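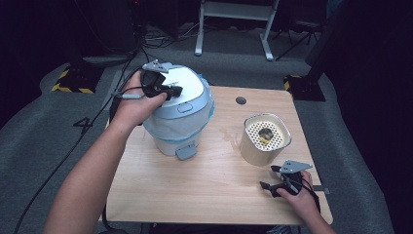 Teaching Household Tasks by Hand Demonstration
Flumton Project Report
2018-12-16

1. Purpose
The project examined whether a two-armed robot can learn simple kitchen tasks from demonstrations given by a person holding a pair of grippers.

2. Method
Each demonstrator worked at a small table with one gripper in each hand. Thirteen tasks were recorded, for a total of 1,000 demonstrations. Recordings with a dropped object were excluded from training.

3. Remaining Work
Trials on the robot are scheduled for March.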